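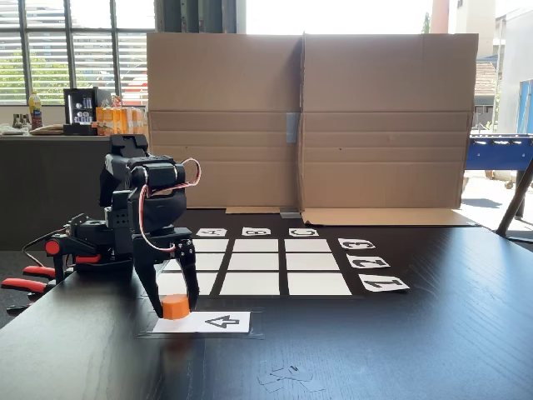 サイト内を検索 キーワードを入力 検索

卓上アーム Tosh 製品ページ
3月更新 文:ローナ・アーカート
この記事は8分で読めます

Toshは、Brikudgateが製造する卓上型のロボットアームです。机の上に据えて、小さく軽いものをつまみ、決められた場所へ運んで置く作業に使います。国内での販売と修理の受付はPlevthorpeが担当しています。

お問い合わせで最も多いのは、家事や店の作業を任せられるかというご質問です。任せられる作業はありますが、範囲は狭く、机の上に収まるものに限られます。このページでは仕様とあわせて、現時点でできること、条件つきでできること、お断りしていることを作業別にまとめました。ご購入の前に、ご自分の作業がどこに当てはまるかを確認してください。

主な仕様

形式:卓上据え置き型、サーボ駆動の多関節アーム
手先:2本指グリッパー
最大到達距離:400 mm
可搬質量:87 g
つかめる幅:47 mmまで
制御ソフト:Trodenex(付属)
電源:付属のACアダプター
使用場所:屋内の水平な机の上
防水・防じん:非対応

可搬質量は、腕をいちばん伸ばした姿勢での値です。手前ではもう少し重いものも持ち上がりますが、途中で腕を伸ばすと位置が下がります。置き場所がずれる原因になるので、作業全体を通して仕様の値を守ってください。つかめる幅も同じで、指が開く限界まで使うと、近づけるときに対象物の角に当たります。余裕を見て選んでください。

いまできる作業

小物の定位置への片付け。印鑑、クリップの箱、短い鉛筆、ボタン電池のケースのように、形が変わらず、指の間に収まるものが対象です。取り出し位置と置き位置を先に登録しておけば、同じ動きを繰り返します。対象物が毎回同じ向きで置かれていることが前提になります。

部品の並べ替え。店舗の作業台で、トレーの決まった穴に小さな部品を移す用途です。円筒形のものは向きのずれに強く、比較的楽に扱えます。平たいものは机との間に指が入らないため、端を少し持ち上げる台を敷きます。台は薄い板を切って作れば足ります。

見本品の出し入れ。カウンターで軽い見本を一つずつ前に出す、という使い方です。手を伸ばしてくるお客様がいる場所では、アームの可動範囲を囲いで区切ってください。段ボールの囲いは位置合わせの段階では便利ですが、接触を防ぐ設備としては数えません。営業中の店内では、固定した透明板などを別に用意していただきます。

札やコマの移動。盤上のマス目に小さなコマを置く動作は、導入時の練習として取扱説明書に載せています。マスの中央に置けたかどうかが目で見てすぐ分かり、置き損じても何も壊れません。手前の列と奥の列では腕の伸び方が違うので、両方で試してください。手前だけ合っていて奥でずれる場合は、原点の取り直しが必要です。

条件つきでできる作業

文房具や工具が混ざった箱からの取り出し。別売のカメラを取り付け、対象物どうしが重なっていない状態にすれば動かせます。重なりがあると、上のものをつかむ際に下のものを引きずります。人が一度広げる手間がかかるので、時間の節約になるかどうかは数によります。少量なら手で片付けたほうが早く終わります。

薬の小分け箱への仕分け。動作としては可能ですが、入れ間違いを検知する機能がありません。服薬管理の用途では販売していません。空のケースやラベルの整理までにとどめてください。

軽い包装材の袋詰め。袋の口が開いたまま保たれていれば、中に落とすことはできます。袋を開く動作はできません。口を広げておく枠はお客様側でご用意ください。

布の端をつまんで運ぶこと。ハンカチ程度の軽い布なら持ち上がります。ただし広げて置く、角を合わせるといった動作は安定しません。同じ布でも、つまんだ場所によって垂れ方が変わるためです。

お断りしている作業

洗濯物をたたむ。食器を洗う、または拭く。包丁、はさみ、針など刃や先端のあるものを扱う。熱いものを運ぶ。飲み物を注ぐ。床の物を拾う。人や動物に触れる。以上は、追加部品や設定の変更でも対応していません。

食器についてはご相談が続いているため、補足します。茶碗や皿は可搬質量を超えるものがほとんどです。軽い樹脂製の小皿であれば重さの面では持てますが、本体は防水に対応していないので、流しの周りには設置できません。乾いた小皿を机の上で移すことは可能です。

設置の前に

机は、押しても揺れないものを選んでください。折りたたみ式の机は、アームが止まるときの反動で天板が動き、少しずつ位置がずれていきます。天板の色は問いませんが、カメラを併用する場合は、対象物と見分けやすい色のほうが扱いやすくなります。暗い色の机に白い紙を貼って作業位置を示す方法は手軽です。紙が浮くと指先が引っかかるので、四辺をテープで押さえてください。

窓の近くに置く場合は、時間帯による光の変化に注意が必要です。午前に合わせた認識の設定が、午後には合わなくなることがあります。ブラインドを閉めて照明だけで使うか、Trodenexの設定画面で時間帯ごとに明るさの設定を保存してください。カメラを使わず、登録した位置だけで動かす場合、光の影響はありません。

初回の組み付けから原点合わせまでは17分を見てください。説明書の順に進めた場合の時間で、ソフトの更新は含みません。更新は前日に済ませておくと、当日の作業が途切れません。

配線は本体の上を通ります。アームを左右に大きく振ったときに突っ張らないよう、余長を残して留めてください。結束バンドを強く締めすぎると、関節の近くで被覆が傷みます。
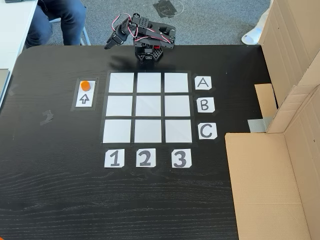 人が見ていない間に動かしておいても大丈夫ですか。

無人での運転は認めていません。Toshには、対象物を落としたことを自分で判断する機能がなく、落としたまま次の動作に進みます。運転中は、停止ボタンに手が届く位置に人がいるようにしてください。席を離れるときは一時停止にして、手先に何も持たせない状態で止めます。

人の手と比べた速さ

一つのものをつまんで置くだけなら、人のほうが速く終わります。Toshの動作速度を上げることはできますが、置くときの揺れが増え、結果としてやり直しが多くなります。出荷時の速度は、揺れが収まる範囲で設定してあります。変更する場合は一段ずつ上げて、そのつど奥の位置で置き具合を確認してください。

機械を入れる意味があるのは、同じ動きが長く続く作業です。たとえば、細かい部品を一つずつ治具に置き、その間に人が隣で検品をする、という分担が合います。反対に、毎回違うものを少しずつ片付ける家庭の机では、登録の手間のほうが大きくなります。家事の負担を減らす目的でご検討の場合は、まず貸出機でお試しになることをお勧めします。

貸出先での使用例

Plevthorpeの修理受付では、返却されたねじを種類別の皿に戻す作業にToshを使っています。担当のルイス・ジャーディンによると、長さの違うねじを混ぜたまま扱うのはやめ、先に人が長さで分けてから動かすようにしたそうです。「分けるところは今も手作業です。皿に入れるところだけ任せています。短いねじは指先で滑るので、そこには滑り止めのシートを貼りました」とのことです。

同じ受付では、伝票を箱に入れる作業も試しましたが、こちらは採用していません。紙が一枚ずつ取れず、二枚まとめて持ち上げることがあったためです。吸着式の手先であれば別の結果になった可能性がありますが、Tosh用の吸着ハンドは現在取り扱いがありません。

手入れ

指先の内側は、使用後に乾いた布で拭いてください。粘着テープの糊が付いたまま使うと、離すときに対象物が指に残ります。糊が取れない場合は指先部品を交換します。アルコールは樹脂部分を白くすることがあるので使わないでください。

関節のねじは、月に一度、付属の六角レンチで緩みを確かめます。締め直したあとは原点合わせをやり直してください。動作中に普段と違う音がする関節があれば、運転をやめて修理受付までご連絡ください。分解した跡のある関節は保証の対象外になります。

付属品

本体、ACアダプター、接続ケーブル、机への固定具、六角レンチ、交換用の指先部品一組、練習用の盤面シート、取扱説明書。コンピューターは付属しません。Trodenexの動作環境は、ダウンロードページの一覧をご覧ください。

貸出と購入

貸出は一週間単位です。申し込みの際に、動かしたいものの寸法と重さ、机の奥行きをお知らせください。仕様から外れている場合は、発送の前にこちらからご連絡します。返送時は、アームを折りたたんだ姿勢で元の箱に入れてください。伸ばしたまま梱包すると、手首の部品に力がかかります。

購入後の初期設定は、電話での案内を承っています。受付は午前10時から午後4時までです。画面を見ながらの説明になるので、本体とコンピューターをつないだ状態でおかけください。

変更履歴

3月:「条件つきでできる作業」に布の項目を追加。お断りしている作業の一覧に「飲み物を注ぐ」を追加。配線の留め方の説明を修正。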